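Rendstead workshop passes the thousand mark in its library of everyday hand tasks

RENDSTEAD – The folks at Orkulside have been picking things up and putting them down again since early fall, and this month they had a number to show for it. The small robotics outfit, which works out of the old Whitlock building behind the rail yard, has now saved 1042 recorded examples of simple tabletop jobs, all of them done by people with a gripper in each hand.

The examples go into a learning system called Zurkell, which is meant to watch how a person handles an object and then work out how a robot arm might do the same. It sounds grand when you put it that way, but an afternoon at the workshop is a homey sort of business, with a good deal of coffee and a radio playing low in the next room. A person steps up to the table, takes hold of the grippers, and goes through one small job from start to finish. Then the table is set again, with everything a little to the left or turned a little, and off they go once more.

The job on the table during our visit was one that any child could manage, and one the team has become quite fond of: a pale ball and a small container.
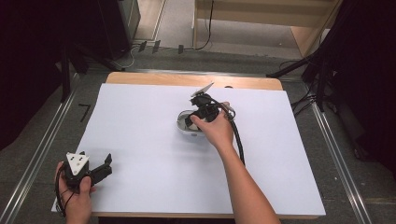
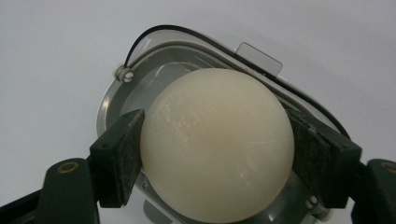

Up close, with the ball between the gripper's fingers:
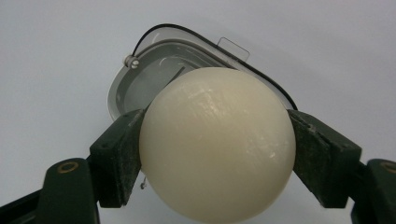
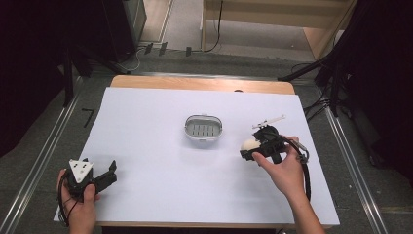 Round things, we were told, are a good place to start and a hard place to get good. A ball has no corner to catch and no handle to aim for, and if the fingers close a bit high or a bit low it will roll off and give everybody a walk across the carpet. The team keeps those tries too, in a folder of their own, and there were 111 of them at last count. They hope Zurkell will learn as much from a fumble as from a clean lift – though how much weight to give the fumbles is still a matter of friendly argument over lunch.

Of the full set, 714 examples have been checked from beginning to end and labeled by hand. That is slow work, and it tends to get done in the mornings, when the building is quiet and the light is kind to tired eyes. The checker notes when the fingers first touch the object, when it leaves the surface, and when it is let go. Anything unclear goes back into the pile for a second look by somebody else.

Six people share the recording work, and by design they don't all do it alike. One is quick and a touch careless, another lines up every grip as if threading a needle, and two are left-handed. Orkulside would like that variety to stay in the recordings, and new helpers get only a few minutes of instruction before their first turn, mostly on how to keep the cables out of the way.

Next up are cups, spoons and folded cloths, with the cloths expected to cause the most trouble. The workshop plans to open its doors to neighbors for an evening in November, starting at 6, and visitors who would like to try the grippers for themselves are welcome to ask at the side entrance, where the bell works if you lean on it.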